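Espace d'entraide Torkarham – Vie scolaire et fournitures
Rubrique : Cartables, trousses et petit matériel
Question résolue – 184 consultations – 3 contributions

Objet : organisation d'un sac à dos pour l'entrée en sixième, deux trousses ou une seule ?

Madame, Monsieur,

Je me permets de solliciter l'avis des membres de cet espace au sujet du rangement du sac de mon enfant, qui entrera au collège à la prochaine rentrée. La liste transmise par l'établissement mentionne « une trousse garnie » sans autre précision, ainsi qu'un bâton de colle, un correcteur et des marqueurs effaçables pour l'ardoise. Le règlement intérieur recommande par ailleurs de limiter le poids du sac.

Nous disposons déjà d'un sac à dos bleu marine, souple, à une seule grande poche et une petite poche frontale, ainsi que de deux trousses. L'expérience du cours moyen a été peu concluante : la colle se retrouvait régulièrement au fond du sac, sans capuchon, et les feutres étaient mêlés aux stylos.

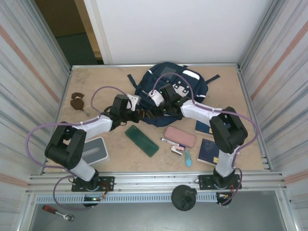

Nastari : Je déconseille pour ma part de tout réunir dans une seule trousse. La verte et la rose n'ont pas à recevoir le même contenu, et la couleur est précisément le repère le plus simple pour un élève de cet âge. Il convient d'attribuer à la première ce qui sert à chaque heure de cours (stylos, crayon, gomme, correcteur) et à la seconde ce qui sert de façon occasionnelle, à savoir la colle, les ciseaux et les marqueurs. Seule la première doit se trouver sur la table en permanence.

Pour le sac lui-même, l'ordre suivant est généralement satisfaisant :

1. Les manuels et les grands cahiers contre le dos, à la verticale.
2. La pochette de documents et le carnet de correspondance devant les cahiers.
3. La trousse d'usage occasionnel à plat, au fond.
4. La trousse principale au-dessus, accessible sans rien déplacer.

Il est préférable de poser le sac à plat la première fois, toutes les fournitures à côté, et de laisser l'enfant procéder lui-même. Un sac rempli par les parents est rarement retrouvé dans le même état le soir.

Quant à la colle, le capuchon se vérifie au toucher : il doit émettre un léger déclic. Un petit sachet à fermeture, glissé dans la seconde trousse, évite que le reste ne soit taché. Les marqueurs effaçables se conservent de préférence couchés.

Cette réponse a été retenue par l'auteur de la question.

Deuxième contribution – compte Drerkum

Bonjour. Une trousse suffit. Chez nous les deux trousses ont duré jusqu'en novembre, après quoi l'une est restée dans le casier et l'autre à la maison. À voir aussi si le collège fournit des casiers, ce qui change tout.

Troisième contribution – compte Bíró

Je souscris à la première réponse, sous deux réserves. D'une part, le ruban correcteur mérite une place distincte des stylos : le mécanisme se dévide lorsque la pointe accroche une fermeture à glissière, et le dévidoir devient alors inutilisable. D'autre part, la question du poids ne doit pas être négligée. Une trousse bien remplie atteint facilement 300 grammes ; la nôtre, pesée sur une balance de cuisine, en accusait 200 une fois retirés les feutres en double.

Je suggère également d'inscrire le nom de l'élève à l'intérieur du rabat et non à l'extérieur, ainsi que sur chaque objet – capuchons compris, car ils s'égarent séparément. Un tri à chaque période de vacances est suffisant.

Réponse de l'auteur de la question

Je remercie l'ensemble des contributeurs. Nous retiendrons les deux trousses, avec le sachet pour la colle. L'établissement a confirmé l'existence de casiers, réservés toutefois aux élèves demi-pensionnaires.

Discussion close par la modération. Référence du sujet : 3899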